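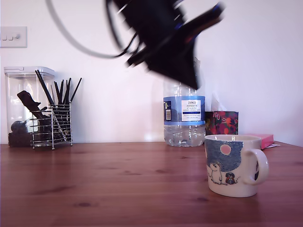 4. Clearing and wiping the table top

Applies to the Caron pine table, glossy finish. Do this before the first use and every Saturday after.

4.1 Take everything off. Storage container first, lid on — hold it from underneath, never by the lid. Then the wire utensil holder. Lift, dont slide. The little feet scratch varnish.

4.2 Bottles last. Caps tight.

4.3 Wipe along the grain with a damp cloth. No scouring pads.

Note: knots are part of the wood. Dark ones, small ones, long ones, all normal, not stains. Do not scrub at them.

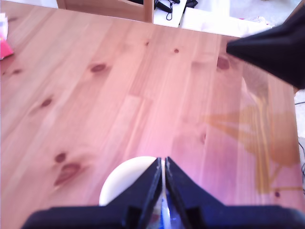
4.4 Dry right away with a second cloth. Check the shine from a low angle, smears show up best in refelcted light.

CAUTION: no solvent cleaners. Wait 6 hours after using Rolus polish before putting things back.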